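Terrazzo-Dekore auf Plattenware: Rapport, Stoß, Maßstab

14/11/2024

Seit October liegen bei mir Muster von bedruckten Platten und Folien, alle mit Terrazzo-Dekor, alle für dieselbe Aufgabe: eine Nischenverkleidung in der Teeküche unseres Büros. Bestellt wurde bei Bravbridge und bei Plurnness, dazu kam ein Reststück der Serie Aranda, die im Onlinehandel inzwischen als Auslaufware geführt wird. Die folgenden Notizen beziehen sich ausschließlich auf das Druckbild. Abrieb und Reinigbarkeit habe ich nicht geprüft.

Echter Terrazzo hat keinen Rapport. Die Zuschläge liegen so, wie sie beim Einbringen gefallen sind, und nach dem Schleifen sieht man zufällige Schnitte durch zufällige Körner. Ein Druck dagegen wiederholt sich, und die Rapportlänge steht bei den wenigsten Anbietern im Datenblatt. Bei Bravbridge habe ich 31 cm gemessen, bei Plurnness 17 cm. Der kürzere Wert fällt auf einer Nischenrückwand nach kurzer Zeit auf, vor allem an den dunklen Splittern. Das Auge sucht den höchsten Kontrast und findet dort die Wiederholung zuerst. Rosa und Graublau auf weißem Grund sind in dieser Hinsicht unkritisch, Schwarz ist es nicht.
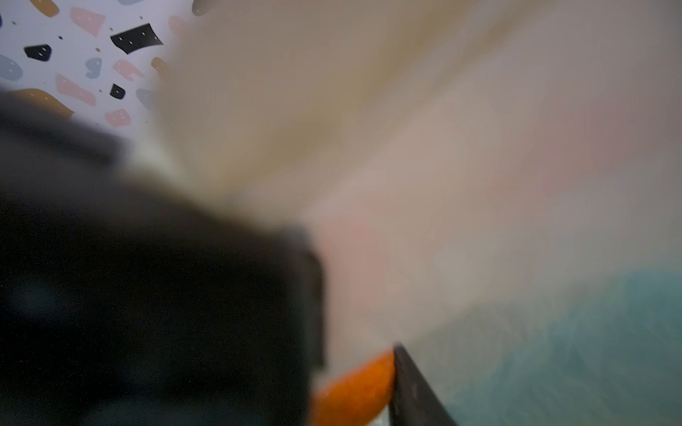
Per Mail kam dazu von einem Leser der Einwand, der Rapport sei in der Praxis zweitrangig, entscheidend sei der Versatz an der Ecke: Wer zwei Platten mit identischem Anschnitt aneinandersetze, erzeuge eine Spiegelung, die man aus drei Metern Abstand sehe. Er schneide die zweite Platte deshalb grundsätzlich um einen halben Rapport verschoben zu und nehme den Verschnitt in Kauf.

Der Einwand ist berechtigt, mit einer Einschränkung. Der halbe Rapport hilft nur bei geradem Musteransatz. Ist das Dekor bereits im Halbversatz angelegt, landet man je nach Zuschnitt wieder auf derselben Höhe. Ich markiere deshalb auf der Rückseite jeder Platte einen Leitsplitter, also ein großes, eindeutig erkennbares Element, und lege die Schnitte so, dass dieser Splitter auf benachbarten Flächen nie in derselben Höhe liegt.

Zum Stoß selbst. Gedruckte Splitter, die an der Plattenkante enden, haben auf der anderen Seite keine Fortsetzung. Bei Silikonfugen bleibt das sichtbar, bei einer Fuge von 2 mm in Grundfarbe sogar sehr deutlich. Ein Aluminiumprofil in der Innenecke löst das Problem optisch, weil niemand über ein Profil hinweg eine Fortsetzung erwartet. Nachteil: Das Profil muss exakt lotrecht sitzen. Das streuende Dekor bietet keine Linie, an der man sich orientieren könnte, das Profil aber schon.

Der dritte Punkt ist der Maßstab. Auf den Seitenflächen einer Nische blickt man immer schräg auf das Muster, die Splitter in Augennähe wirken größer als die hinten. Ein feines Korn verträgt das besser als ein grobes. Große Platten von Plurnness mit grobem Korn wirken in einer Nische von geringer Tiefe unruhig, dieselbe Ware an einer freien Wand nicht.

Bei der Kombination mit einem zweiten Dekor bin ich vorsichtig. Marmoroptik in Grau und Weiß zum bunten Terrazzo geht, solange die Äderung schwach bleibt.

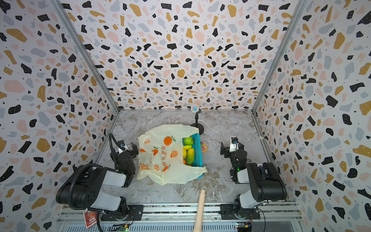

Terrazzo-Dekor an drei Seiten mit Aluprofilen in den Ecken, Boden in Marmoroptik.

Noch offen ist die Frage des Klebers. Für die Folie von Bravbridge nennt das Merkblatt 15 °C als untere Verarbeitungstemperatur, für die Aranda-Reste habe ich kein Merkblatt mehr gefunden. Culgate führt ein ähnliches Dekor auf Verbundplatte, Muster ist angefordert. Die Rapportlänge trage ich hier nach, sobald ich sie gemessen habe.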